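What My Town Ate in Winter: A Project on Home Canning and Kitchen Storage in Roslow

Final report, local history elective

Why I picked this

I should admit that my first topic was the Roslow railroad, and I dropped it after one week because four other people in the class had the railroad too. Then my aunt handed me a box of old recipe cards and pantry lists from her attic and I got completely hooked. Half of the cards weren't even recipes. They were notes like "14 qt. beans, low on pears, ask about jars." Somebody was running that pantry like a warehouse!

So my question ended up being pretty simple. How did families in Roslow keep food through the winter before everyone had a refrigerator, and how did that change what a kitchen looked like? I figured I'd get a few pages out of it. I got way too many, and I had to cut the entire section on pickles (it hurt, it was my favorite part).

Where I looked

Most of my stuff came from three places. The first was the recipe box. The second was the Milley Street library, which has a local history shelf in the basement and a binder of old grocery ads that goes back to 1887. The third was talking to older people, mostly my grandmother's friends at the Tsang Bakery, where they sit from 7 in the morning until the coffee runs out. I brought a notebook the first time and they all got very formal and gave me one-sentence answers. The second time I just bought a bun and listened, and that went a lot better.

I also read two cookbooks put out by local churches. They aren't dated, so I had to guess the order from the ingredients. The one with gelatin in everything is the later one, I'm pretty sure.

What I found

Before the cannery opened, the cellar did nearly all the work. Apples went in barrels, cabbages got hung upside down by the roots, and carrots were buried in sand. I tried the sand thing in a bucket in our garage in October. The carrots on the bottom were still fine when I dug them up weeks later, and the ones on top had gone rubbery, so I think I used too little sand.

Home canning came in slowly. The early grocery ads push the jars and lids really hard, and you can tell that they were a big purchase for people. One family's pantry list has 220 jars on it for a single winter, and the woman who showed it to me said that was normal for a house with six kids. Her mother did tomatoes in one long weekend every year and would not let anyone cook supper until the last batch was out of the kettle. They ate bread and butter on the porch.

Then there was the Grilura cannery, on the river side of town. It hired a lot of Roslow women for the summer season, and several people told me the same thing about it, that you could buy dented cans at the back door for cheap. This is where the story got more interesting than I expected. I had assumed that cannery cans replaced home jars, but the pantry lists show both at the same time for years. People bought peas and corn in cans and kept putting up their own fruit. When I asked why, I got "because ours was better" from every single person, so I'm going with that.

The other half of my question was the kitchen itself. Older houses here had very little counter space. You worked at the table, and the food lived somewhere else, down the stairs or in the pantry off the back hall. Once the refrigerator moved in, the pantry shrank to a cupboard and the counter grew, and things that used to be put away started living out in the open.

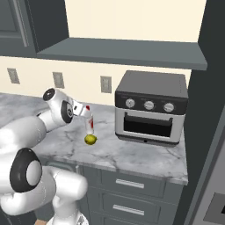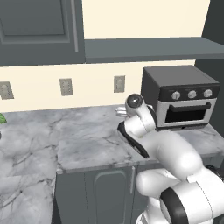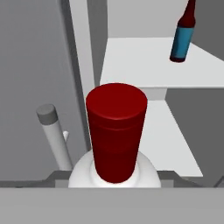 I measured the pantries in three older houses whose owners were nice enough to let me in with a tape measure. The biggest one had 70 feet of shelf if you add up every shelf end to end. My own family's kitchen cupboard, the one we call the pantry, has less than a quarter of that, and one whole shelf is cereal. I made a chart of this for the class presentation and people laughed at the cereal bar, which I'll take.

What went wrong

A few things! My survey was a flop. I printed 100 copies and left them at the library and the bakery, and I got nine back, and two of those were filled out by the same person in different pens. I used the answers for ideas but I didn't make any charts from them.

I also started the interviews too late. Two people I really wanted to talk to were away until after the deadline, including one who worked at Grilura the last summer it was open. I'd still like to hear what she has to say even though the grade will be in by then.

And I wish I had written down the source of every note as I went. I had one great line about storing eggs in a crock of lime water and I could not find where I read it, so it isn't in the findings.

What I would do next

If I kept going I'd want to find out who supplied the jars, and whether the church cookbooks traded recipes with the towns upriver, since the same pear relish shows up twice with a different name. I'd put the pickles back in too. My aunt says there's a second box in the attic, behind the Christmas stuff, and I'm going over to look at it once finals are done.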